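Notebook — peel trial, storage bench
2019-06-11

Second lot of citrus for the Stelus holding trial. Continuing from the April entry, same procedure unless noted.
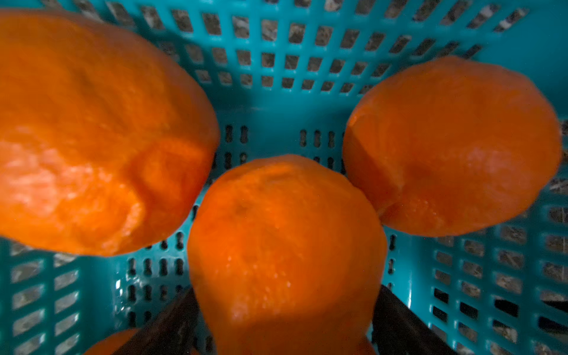
The lot arrived from Utia as one carton, unwaxed according to the packing slip. Carton weight on the floor scale was 1,992 g against 2,000 g on the slip. The difference is within what the floor scale does on a good day, so no claim raised. Next lot goes on the bench balance, split into two pans if it won't fit in one.

Fruit divided between the turquoise plastic baskets and the cardboard trays. The point of the comparison is still whether open plastic or cardboard gives less softening at the contact points. In April the cardboard looked better, but those trays were on the upper shelf and the baskets were on the lower one, so shelf and container can't be separated in that data. This time both container types are on the same shelf, alternating, with the positions written on masking tape along the shelf edge. Do not move the tape.

Peel condition at intake. Graded by eye and by thumb, under the bench lamp and then again by the window. Categories as before:

0 — smooth, firm, no mark
1 — surface mark only, peel not displaced
2 — fold or crease, peel pushed in but unbroken
3 — broken peel

The line between 1 and 2 needs a better rule. Under the lamp a crease throws a shadow and gets a 2 every time. By the window the same fruit can pass for a 1. For this lot I used the lamp grade throughout and wrote the window grade in the margin where it differed. A fold that can still be felt with the eyes shut is a 2. That rule is clumsy but it repeated well when I regraded a basket after lunch.

Also, pale speckled patches. The lamp washes out the peel on whichever side faces it, and the oil glands stand out much more there than elsewhere. In April I recorded several of these as discoloration. Turning the fruit a quarter turn settles it: if the patch stays where it is relative to the lamp, it is glare. The April entries marked "pale" should be treated as unreliable. I have put a pencil line next to them and left the numbers alone.

Stem end. Graded separately, button present or absent, pucker shallow or deep. No trend expected at intake. Recorded so that we have a baseline, which April lacks.

Firmness. The Vashisht gauge was set with the 600 g check weight before the first basket and after the last. No drift. One reading per fruit on the side opposite the stem. Where that spot fell on a crease I moved off it by a thumb's width and marked the reading with an asterisk. The small tip still leaves a dimple on the softer fruit, so gauged fruit cannot be reused as controls. Controls are the ones with the string tied to the basket handle or tray corner.

Basket notes:

Loading by hand, stem up, single layer. Stacking was tried briefly and dropped. The fruit settles toward the middle and the lower ones take all the weight, which would be a different trial.

Baskets were rinsed and left upside down on the rack before loading. Dry weight of each is on the underside in marker. The marker is coming off a couple of them and needs redoing before the next rinse.

Ustton liner sheets were not used. They are still in the drawer if anyone wants to run a lined basket as a third arm, but I would rather finish two arms properly first.

Room log shows the usual step when the door is propped open. Please don't prop it. If the cart has to come through, note the time on the door sheet so that the step can be matched afterward.

Schedule. Weigh and grade at day 4, then at the end of the holding period. Same lamp, same height — the clamp position is scratched on the post. Whoever does day 4 should grade before looking at the intake sheet, which is face down under the balance.

Open items:
Re-mark basket undersides.
Write the crease rule into the protocol.
Ask Utia whether the carton is filled by hand or by chute. The creased fruit came mostly from one end of it.
Replace the bulb in the second lamp, or take that lamp off the bench.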